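Accueil Produits Notices Pièces détachées Contact

Chauffe-cire Votard - Notice d'utilisation
5. Mise en service et première chauffe

Cette section concerne les appareils à cuve amovible destinés à l'épilation du visage et du corps. Lire au préalable la section 2 (consignes de sécurité).

5.1 Installation

1. Retirer le film de protection du couvercle et du bandeau de commande.
2. Poser l'appareil sur un plan horizontal, stable et résistant à la chaleur.
3. Insérer la cuve dans son logement, anse vers l'avant. La cuve doit reposer à plat sur la plaque chauffante.
4. Tourner le thermostat sur 0 avant de raccorder le cordon au secteur.

ATTENTION - Ne jamais chauffer l'appareil sans sa cuve. La plaque nue dépasse rapidement la température de contact admissible.

5.2 Première chauffe à vide

5. Placer la cuve vide, couvercle ouvert, et régler le thermostat sur 2.
6. Laisser fonctionner 5 minutes, puis revenir sur 0.
7. Attendre le refroidissement complet et essuyer la cuve avec un chiffon sec.

Une légère odeur peut se dégager pendant cette opération. Elle disparaît après une ou deux utilisations. Aérer la pièce.

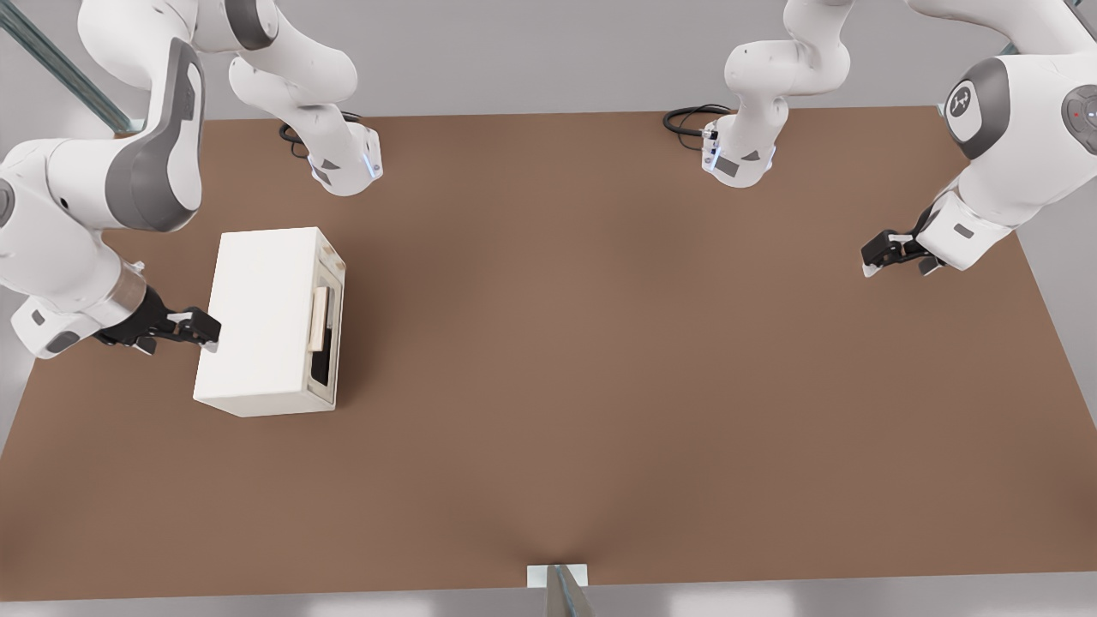

Peut-on mélanger des perles et un disque de cire dans la même cuve ?
Uniquement si les deux produits portent la même référence. Des formules différentes n'ont pas le même point de fusion et le mélange peut casser au retrait.

5.3 Fonte de la cire

8. Verser 215 g de perles Deltico dans la cuve. Ne pas dépasser le repère MAX gravé sur la paroi.
9. Fermer le couvercle et régler le thermostat sur 4. Le voyant orange s'allume.
10. À l'extinction du voyant, ouvrir et remuer lentement avec une spatule en bois, du fond vers la surface.
11. Ramener le thermostat sur 2 pour le maintien en température. La cire est prête lorsqu'elle présente la consistance d'un miel épais.

Note : avec les disques Covis, fractionner le disque avant de le déposer dans la cuve. Un disque entier fond par le bord et reste dur au centre.

ATTENTION - Risque de brûlure. Tester une petite quantité de cire sur l'intérieur du poignet avant toute application. Ne pas déplacer l'appareil lorsque la cuve contient de la cire liquide.

5.4 Arrêt et nettoyage

12. Tourner le thermostat sur 0 et débrancher le cordon.
13. Laisser durcir la cire, couvercle fermé. Elle peut être conservée dans la cuve jusqu'à l'utilisation suivante si aucune spatule usagée n'y a été trempée.
14. Retirer les traces sur le corps de l'appareil avec une lingette imprégnée d'huile. Ne pas employer d'acétone ni de dissolvant pour ongles - le vernis du bandeau serait attaqué.

Les filtres de couvercle fabriqués avant février ne se montent pas sur cette version. Commander la référence 175.

Révision de la notice : 2025-07-23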